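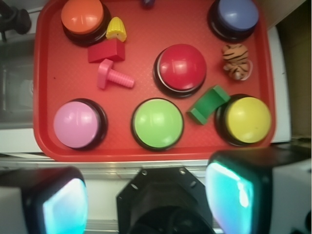

Sep 1, 2024

Button audit, Stemholm quiz set. Sunday, so the building is quiet and the compressor next door can't be blamed for anything.

Tested each color for bounce with the Dilach board. Pink gave 17 false presses in one run, which would make pink a very confident contestant. Swapped in the Skosora switch and it dropped to two. Lime is fine. Lime is always fine.

Ismael Batista thinks the debounce time is too short. I raised it to 11 ms and will tell him it was my idea.

Still to do: longer leads for yellow, find the Macedo crimper – last seen in January – and relabel the spares drawer, now marked "misc" on both ends.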